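Derek Bainbridge
Thread on replacing a kitchen in a rented-out flat over the winter, for those who asked. I own one unit in Sadport, second floor, built in the seventies. The last tenant left in July and I've been doing the work on weekends.

First thing I did was measure. Then I measured again a month later and got a different number for the back wall. The plaster bows in the middle. Go with the smallest reading.

Cabinets came from Givlow, flat-packed. 10 boxes. One side panel was the wrong size and they sent a new one, but it took nearly 40 days.

I planned the whole thing in Tipoki, the free version. It's slow on my laptop and the default colors are all gray, but it lets you check door swings before you buy anything. I moved the fridge twice.

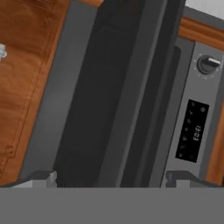
Sadport, January 5, 2020

Oven wall today. I wanted a built-in at chest height so there's no bending down, and the old range left a gap next to the sink that I'm filling with drawers.

Wiring is the one part I paid for. The electrician charged $274 for a new line and a new breaker. He also found a dead outlet behind the old cabinets and capped it.

Countertop is 81 inches, one piece. It would not go around the turn on the stairs. We took the stair rail off, carried it up, and put the rail back on.

Somebody asked about paint. Two coats of Sirnano eggshell, off-white. It covers fine over primer. Over bare patches it shows, so prime the patches too.

Floor is staying. It's old sheet vinyl and it's ugly, but it's flat and it doesn't leak. I'll look at it again between tenants.

Still to do: toe kicks, caulk, handles, one drawer that sticks. The handles are on order. I'll post the full cost list when the last receipt comes in.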